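Neighborhoods > Streets & Zoning > Ask the Community

Can my town really make me keep a two-car driveway if I don't want one?
Posted 08/03/2020 by cornerlot_kate

Okay, so I need help from people who understand zoning better than I do, because I have been reading our town code for two evenings and I think I know less than when I started.

We bought a small ranch house in Goodwin a while back, on one of those loop streets where every house is the same house with the garage on the left or the garage on the right. Ours is on the right. At some point a previous owner turned the garage into a bedroom (with permits, I have the paperwork) and poured an extra strip of concrete out front to make up for the lost parking space. So now our front yard is basically a parking pad with a mailbox.

We own one car. I take the bus to work and the stop is at the end of the block. What I'd love to do is break out that extra strip, put in a tree and some kind of garden, and have a front yard that looks like people live there. I called the planning counter and the woman who answered was very nice and told me no, every single-family house in our zone has to have 2 off-street spaces, and the strip is our second one. She said I could apply for a variance and that the filing fee is $135, and that's not refundable if they turn me down.

Here's what's bugging me. There is SO much parking on our street. I have never once seen the curb full, even on Thanksgiving. The house across from us has a one-car driveway and always has, and the same goes for a bunch of the older ones over by the creek. How come they get to have one space and I can't?

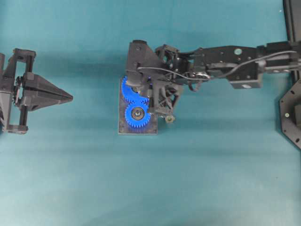 The other thing is that our lot is on the small side for the neighborhood, and a neighbor told me there is some exception for small lots, but he couldn't tell me where it was written down. I looked under "parking," under "lots," and under "exceptions," and I found a lot about boat trailers.

So I guess what I'm asking is whether anybody has gotten one of these variances for parking, and whether it's worth the money to try. Also, is there some other way to go about it that I'm not seeing? I'd rather not just rip it out and hope. My husband would, but I wouldn't sleep.

setback_sam

I've been through this in the next town over, so take it with a grain of salt, but our codes were copied from the same place and they read almost word for word alike.

First, your neighbors with one space are almost surely "legal nonconforming," which people usually call grandfathered. Their houses were built before the two-space rule came in, and they get to stay the way they are as long as nobody adds on or tears down. Your house probably started out with a garage space plus the driveway, and when the garage got converted the permit was given on the condition that the space be replaced. Look at that paperwork again! If there's a line on it about replacement parking, that's the thing tying your hands, more than the general rule.

Second, about the variance. The word they care about is hardship, and it has to be a hardship that comes from the land — a weird shape, a steep slope, a creek running through the back. "I only have one car" won't count, because they figure the next owner might have three. I watched a fellow at our hearing argue for half an hour about how little he drives and it went nowhere. If your lot is truly undersized you have something to work with. Get the survey out and see what the lot area is compared to the minimum for your zone.

Third, and this is what I ended up doing, ask if the second space has to be solid concrete. Ours didn't. The code said "dust-free surface," and the planner was fine with two wheel strips and grass in between, and after that with those open-grid pavers you can grow stuff through. I took out well over half of the concrete and I still have two legal spaces on paper. I've never parked on the second one. You wouldn't get your tree in the middle of it, but you could put one right beside it and let it shade the whole thing.

Check the maximum front yard paving number, too. Some towns have one, and if your pad is over it then you have one rule telling you to pave and another telling you not to, and that's a pretty good thing to bring up at the counter (politely).

Oh, and call before you dig, obviously. Our gas line was nowhere near where the drawing had it.

plattedandproud

Just take it out. Nobody checks.

bungalow_and_bus

Please don't just take it out, lol. Somebody checks when you sell. We had a buyer's inspector flag a missing space and it held up our closing for weeks while we got a letter from the town.

I agree with most of what Sam said, but I'd add that you should find out if the rule itself is about to change. Lots of places are looking at their parking minimums again. Woltier dropped theirs from two spaces to one for any house within a certain distance of a bus stop, and I only know because my sister lives there and got a postcard about it. If your town is updating its code, there will be a draft someplace on the website, and you can send in a comment for free. I'd do that before I paid for a hearing.

As for the small lot exception, in our code it was in the definitions section at the very back, under "lot of record." It said that a lot platted before a certain year and smaller than the minimum could have reduced setbacks AND reduced parking. I would never have thought to look there. Search the PDF for "of record" and see what comes up. You'll need to know when your subdivision was platted, and the county recorder can tell you that over the phone if you have the parcel number from your tax bill.

One more idea: see if your town allows tandem parking, meaning one car behind the other. If your regular driveway is deep enough from the sidewalk to the old garage wall, you may already have both spaces right there, and the extra strip isn't doing anything for you. A lot of codes didn't allow it in the sixties and quietly allow it now. Measure from the back of the sidewalk, because the part between the sidewalk and the curb belongs to the town and doesn't count.

Comments

cornerlot_kate: Wow, thank you! I dug out the garage permit and there IS a line about a replacement space, so Sam called that one. I'm going to measure the driveway for the tandem thing this weekend. And I sent my husband the answer about the inspector.

gravel_road_gal: We did the grid pavers too. Pull the weeds early or you'll be sorry.

setback_sam: Good point on tandem, I forgot about that. Ours has to be behind the front property line and a car can't hang over the sidewalk at all. They will ticket for it here.

curbside6: Does anyone know if a carport counts as one of the spaces? Mine is pretty narrow.

bungalow_and_bus: It did for us, but they measured between the posts and there was a minimum width. I'd ask at the counter.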